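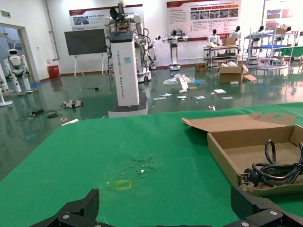 Wrist camera on the cord cell, one coil in the box on the right.

I've spent most of this week getting the cord cell into decent shape, and I'm so happy with it I have to write it down! It's the two-arm setup we call Hedham. The job is plain enough: take power cords out of a full box and lay them in another box, one at a time. Simple for you and me, a real workout for a gripper.

The first thing I do is the cloth. Green, pulled forward over the white surface, with the little yellow mark showing. There's a scuffed spot near it that I keep meaning to patch, but I've grown fond of it and the grip tests don't care.

Then the fingers. I go over every screw with a small driver, and I mean every one – a finger that's a hair loose will still close on a fat plug and then let a thin cord slide right through. I had that in February and blamed the software for 11 days (ouch). Now the screws come first, always. I log the cycle count when I do it, and this time it read 1,050 since the last check.

Next come the wrist cables. Each one needs enough slack for the wrist to roll all the way over, and no more. I drive both arms by hand to the far corners of the table, slowly, and watch the connectors the whole way. If a loop drags, I re-tie it and go again. It took me 4 tries on the right side.

Last is the pick height over the full box. Black cords, black plugs, black fingers, so the camera has a hard time telling what is what down there. I ended up lowering the speed for the final bit of travel and letting the arm feel its way into the pile. I love watching it go in!

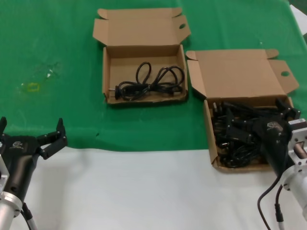 Still on my list

The Jorkach script needs its box positions saved again, because I nudged both boxes while fixing the cloth. I also want to try softer pads on the left gripper, and run a long session with the lids folded flat.

Contact | © Grornon Notes | Back to top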